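Search this site
Search
Go

Preparing a Rental Room for Long-Stay Guests

2019-10-16

This blog has for several years recorded the management of one furnished house in Skindale. The house has received guests for stays of one week to three months, most of them on work assignments in the town. The present entry sets out the standards adopted since June for bedding, washing and storage, and replaces the shorter note published at the start of the season.

Bedding

All beds in the house are now made with plain sheets in gray or white. Patterned sheets were withdrawn in June. They faded unevenly, and a lost pillowcase could seldom be matched. Pillowcases may still carry a pattern, provided that spares are held in the linen closet.

Sheets are purchased in bulk from Stavum, a supplier in Pukport. The last order came to 194 dollars, delivery included. Samples were also requested from a second firm, Uçar, whose cotton was heavier and took a full day to dry on the indoor rack. That order was not pursued, although the quality was good and the firm replied promptly.

Each bed is allotted three complete sets: one in use, one in the wash and one on the shelf. Wool blankets are aired between stays and sent out for cleaning twice a year. Mattress covers are washed at 60 degrees Celsius. The machine in the basement is an imported model and its dial is marked in Celsius only, a matter on which several guests have written to ask.

Family Stays

Families with young children are accepted in the larger bedroom. A crib can be supplied on request. Parents are asked to bring the child's own blanket where possible, as an unfamiliar one often leads to a poor first night. Loose items are best kept in one container and not spread among the drawers, where they are easily left behind at checkout.
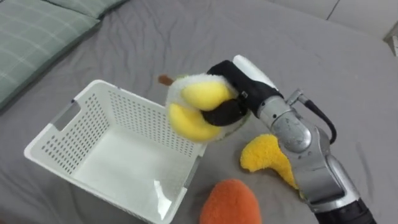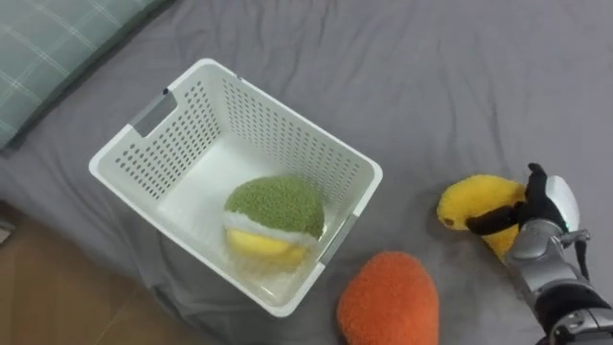 Items Left Behind

Property found after departure is held for 43 days. Guests are notified by e-mail on the day of discovery. Postage is paid by the guest, except where the parcel is small enough to go as a letter. Phone chargers account for most of these messages, followed by single socks, for which no one has yet asked.

Deposits

The deposit remains 200 dollars and is returned within one week of departure. No deduction is made for ordinary wear, including thin towels, marked cutting boards and light scratches on the hall floor. Deductions have been made for a broken window blind and for a missing front door key.

Questions on any of these points may be left in the comments. The rules for parking behind the house are unchanged and will be posted separately once the new signs have been put up.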